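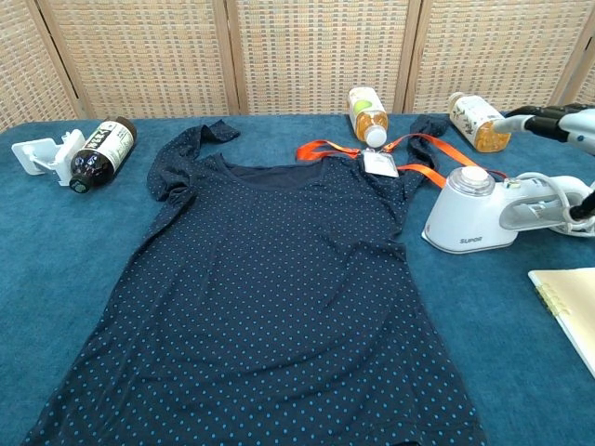
Polka-dot top and orange lanyard.

Kivbridge, "Nundia" (single)
Sep 4, 2022

Kivbridge put out two singles last year and both of them sounded like a band trying to get on the same playlists as everyone else. "Nundia" is the first song from the new record, and it drops most of that. The drums are played by a person. The vocal is up front and mostly dry. It runs a little long for a single and I don't mind.

The song opens on Tudur Powell singing over one guitar, the same two chords back and forth, and it stays there for the whole first verse. The bass comes in under the last line and the drums wait until the chorus. It's a plain arrangement and it works because Powell has a good melody to carry. His voice has dropped a bit since the first EP. He used to push for the high notes in the chorus and now he lets Rhun Hughes take them, which suits both of them better.

Hughes wrote the lyrics this time. They're about leaving Eltley at 17 and going back later to find the same people working in the same places, and feeling bad for having expected it. There's a line in the second verse about a bus shelter that I liked a lot. The chorus is just the title repeated, and the band hasn't said what or who Nundia is. I heard it as a name. A friend heard it as a street.

The bridge is the weak part. Everything drops out except an organ and a spoken passage, and the spoken passage is mixed so low that I had to turn it up to 80 to make out the words, then got hit by the last chorus coming back in. If the words matter, they should be louder. If they don't, the section could be half as long. When they played it in July it went straight from the second chorus into the outro, and I think that version was stronger.

The outro is the best thing they've recorded. Hughes holds one note while Powell goes back to the first verse melody with different words, and the drummer finally opens up. It fades out, and I would have liked a proper ending, but that's a small complaint.

The B-side, "Morris," is an instrumental and shorter. It has a nice picked guitar figure and not much else. I've played it six times and can't hum any of it. It may make more sense on the album, where it's supposed to sit between two louder tracks.

Sound quality is fine on the download. I also bought the 7-inch, and my copy has some surface noise in the quiet opening, enough to notice on headphones and not on speakers. The sleeve is thin card with the lyrics printed on the back in small type. The download code was inside and worked the first time.

If you liked the first EP and lost interest after that, try this one. If you came in with last year's singles you may find it slow, at least until the drums arrive. I'm more interested in the album now than I was a month ago.

Single: 8 out of 10
B-side: 5 out of 10

"Nundia" is out now as a download and on 7-inch vinyl.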